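**Thread: Rubbish on the bed – does everyone do this or just my household?**

**dundska_dweller** wrote:
Thursday, September 26, 2019

Settle something. When I clear a bedroom I tip all the rubbish onto the bed first, in one heap, then bag it. My other half says this is how animals live. Bed is 105 cm off the floor (storage drawers underneath) so my back is very much in favour.

**maritz_blue** wrote:
Your other half is right. You sleep there.

**dundska_dweller** wrote:
I put a blanket down first. I'm not a monster.

**Clonent** wrote:
And the blanket then goes where? Back on the bed, I suppose, with a light seasoning of crisp.

**dundska_dweller** wrote:
In the wash, 14 minutes on quick. Fleece dries in no time.

**potting_shed_2871** wrote:
Fleece is the worst thing you could pick. Every crumb and hair clings to it like a toddler at the nursery gate. Use an old cotton sheet, gather the corners, carry the lot to the bin and shake.

**maritz_blue** wrote:
Or, and bear with me, a bin bag. Held in the hand. You walk about with it.

**potting_shed_2871** wrote:
Then you never find the thing you threw out by mistake. I lost a perfectly good earring that way. A heap you can look through.

**Clonent** wrote:
I'll give you the heap. I won't give you the bed. Floor, newspaper, done.

**dundska_dweller** wrote:
The floor is where the clothes go once they come off the bed. There's a system.

**maritz_blue** wrote:
So the clothes are on the bed as well?

**dundska_dweller** wrote:
Up at the headboard, yes. Mostly black, so I can't tell clean from worn without a sniff, and I've been putting that off since Sunday. Rubbish stays down on the fleece – sweet wrappers, carrier bags, a brush head – and the two piles don't meet. I still say it's quicker than your walking about, and I'm doing the rest of it tonight whatever the vote is. 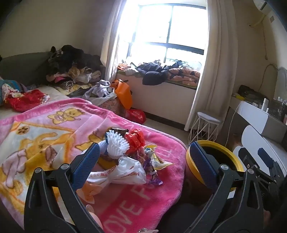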